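Letside Makers Help > Robots and Automation > Grippers

Parallel gripper can't pick a fork up off a plate

Posted by Samer Hakim, September 2022

My brother Jihad and I have been working on a table-clearing routine at the shared workshop in Flendton. The idea is that the arm comes over the tray, takes the fork and knife off the plate, puts them somewhere sensible, and comes back for the plate. We have been on the first step since spring.

The gripper is a two-finger linkage type built from the Gratov plans, with soft green pads on the inner faces. It is very good at mugs. It is good at sponges, screwdriver handles and, on one occasion, Jihad's sleeve. With a fork lying on a plate it does one of these:

Closes above the fork and comes up holding air, with great confidence.
Touches the plate, pushes it across the tray, then closes where the fork used to be.
Gets the fork by the handle, lifts, and lets it swing round and drop.

The wrist camera finds the cutlery fine. Detection is the one part I'm not worried about. The fingers are wide open on approach, like this:

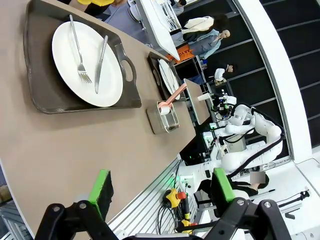

Coming in over the near tray. Fork on the left, knife on the right, fingers open.

The place where we let go of control is the last bit of the descent. We get a height from the depth estimate, go there, and close. I assume the shiny metal on a shiny white plate is not helping, but if I set the height any lower we start bulldozing crockery. The arm is stiff and has no force sensing at the wrist. All we can read is motor current on each joint, and it's noisy.

Things already tried: slower approach (misses slowly), grippier pads (pushes the plate better), and putting the fork at a more convenient angle by hand, which Jihad considers cheating and I consider product design.

Do I need different fingertips, a force sensor, or a different hobby? Budget is whatever is left in the tin, so please don't say a force sensor.

Imke Kleinschmidt

Don't buy a force sensor. Change the tips first.

Your pads are meant for squeezing things that stand up. A fork handle on a plate has hardly any side to squeeze, and a thick rubbery pad reaches the plate long before it reaches under anything. What you want is a thin, slightly springy lip at the very end of each finger, so that when it touches the plate it bends outward a little and slides in along the surface as the fingers close. I cut mine from the plastic of an old binder cover and screwed them on behind the pads. They stick out past the pad by around 3 mm. They look terrible and they wear out, and I keep a bag of spares.

A few notes on using them:

Close from nearly open to nearly shut while touching the plate. If you close first and then go down you are back to tongs.

With a linkage gripper, check whether the fingertips travel in a straight line or in an arc. Many of them dip or rise as they close. If yours rises, it will lift itself off the plate just when you need it down, and that alone could be your "holding air" case. Put a ruler upright next to the fingers, close them in steps, and write down the tip height at each step. Then have the wrist move the other way by the same amount while closing. It's dull work and it fixed more for me than the binder cover did.

Grab the fork nearer its middle. The neck end is heavier than people expect and a handle grip gives it a nice long lever to swing on.

For the sliding plate, put a rubber mat on the tray. Restaurants do this for waiters, so I don't think it counts as cheating.

Þórarinn Damgaard

Magnets.

Ismail Ezzat

Magnets will work until somebody's aunt brings the good cutlery, and a lot of ordinary stainless barely sticks either. I have a drawer of it if anyone wants to be disappointed in person.

I agree with Imke on the tips. On finding the plate height, you can use the noisy current if you stop asking it for a number and only ask it for a change. Go to a height you're sure is too high. Average the current while standing still. Then creep down in small steps with a pause after each, and stop when the average jumps clear of the resting value on two joints in a row. One joint on its own will lie to you. Mine was a shoulder with a dry bearing, and it reported contact with the table every time it passed a certain angle in empty space.

Touch the rim of the plate, or the tray next to it, well away from the fork. After that you know how high the thing is and can work the rest out from the plate's shape. Plates have a well and a rim, and a fork lying across tends to rest on both rims with a gap under its middle. That gap is a gift. Go in there, and you may not need to scrape the surface at all.

Also log every attempt, including the embarrassing ones. I got to 1,470 before I noticed that nearly all my misses came from one side, and the cause was a camera bracket I had put on with two screws and good intentions. Three screws now.

Samer Hakim

Thanks, all. We did the ruler test. The tips rise as they close, by enough to clear a fork completely. I would like those months back.

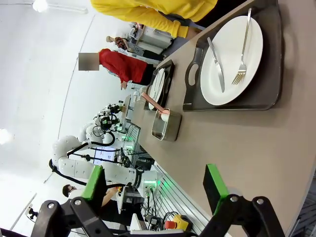

Knife and fork on the plate again, with the fork handle out past the rim.

When the handle hangs over like that, the part beyond the rim has air under it, so we're going to try Ismail's gap trick there as well as in the middle. Jihad is cutting up a binder. It had my tax papers in it, and they're now in a pile on the bench under the knife.

Wrist correction is in as a lookup table and the fork comes up on most tries. The knife is worse. It's smoother and it turns over in the pads during the lift. Imke, do your lips go on both fingers, or just one?

Imke Kleinschmidt

Both. For knives I cut a shallow notch in one of them so the handle has somewhere to sit. Take it by the handle close to the blade, and lift slowly for the first bit.

Þórarinn Damgaard

Still think magnets.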